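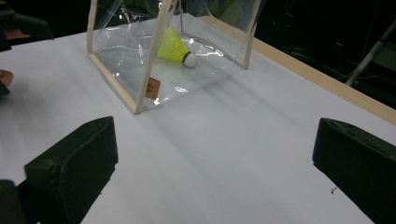 Soft Goods 1 - handout 6: clear bags, bound edges
Villcombe, Ludness building, room 433
W. Pimentel, 23 May 2018

Picking up from the canvas pouch. Same box shape, new material, and you can't hide anything in it. Every crooked stitch shows from both sides. Bring your pouch pattern, we reuse the base.

Why clear vinyl
Gym bags, pool bags, kids' sports stuff. You see what's in there without digging. Shuttlecocks are our test load this term because they're light and an awkward shape, and the skirt bends if the bag gets crushed. So the bag needs to stand up by itself. A floppy bag is a fail for this brief even if the sewing is lovely.

What holds it up
- the edging, mostly. Think of it as a frame. Thin sheet alone will sag between the corners
- a flat bottom panel. Cut it square, check the diagonals against each other
- a top a little wider than the base. Looks boxy still, but your hand gets in easier

Edging and binding
Fabric on every raw edge and every seam. Beige is what we have in the stock room, use that for the sample, pick your own color for the final. Cut strips on the straight grain this time, not bias (there are no curves on this one). Fold, press BEFORE it goes anywhere near the vinyl. Iron never touches vinyl. Somebody will do it anyway.

Clips, no pins. A pin hole in vinyl is there forever, and so is a bad line of stitching, so slow down. Long stitch. Short stitches perforate the sheet and it tears like a stamp. If the foot sticks use the teflon one or put tissue paper under and rip it off after.

Order of work
Bind the top edges of the four walls first. Then vertical corners. Then bottom. Handles go in before the bottom is closed or you will be fighting the whole bag under the machine. The tag gets caught in the corner edging low down near the base, so it has to go in when you do that corner, see below. Three people forgot last year and had to unpick.

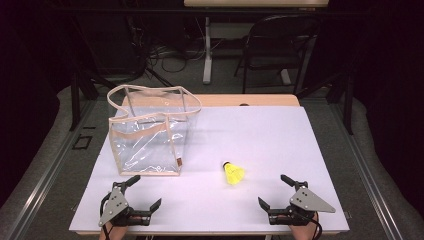
Fig. 2. Clear tote, looped handles, small tag at the lower corner. Yellow shuttlecock for the load test.

Handles
Two loops, same beige. Soft ones flop over to one side when nobody's holding them. Fine for the sample. If you want them upright add a core, cord or a strip of webbing, and say why in your notes. Measure both loops againt each other before sewing down, a mismatch of even a little makes the bag hang crooked.

Looking at it
Glare is the big problem when you photograph for your portfolio. Shiny folds pick up every light in the room. Plain pale table, turn the bag till the streaks move off the part you care about. Fold lines relax some if you leave the bag open overnight with paper stuffed in it.

Load test
Shuttlecock in, lying on its side, carry it to the end of the hall and back. Then set it down. Does it stand? Does the floor dip? Write it up, one paragraph.

For next time
- read Lopes, the chapter on non-woven and film materials, skip the bit on welding
- finished sample with tag, in your box in 433
- supply list: 40 clips each, Madeck thread is ok, any polyester is ok

Sample counts for 40 percent of the unit. Final bag is due in August, brief to folow.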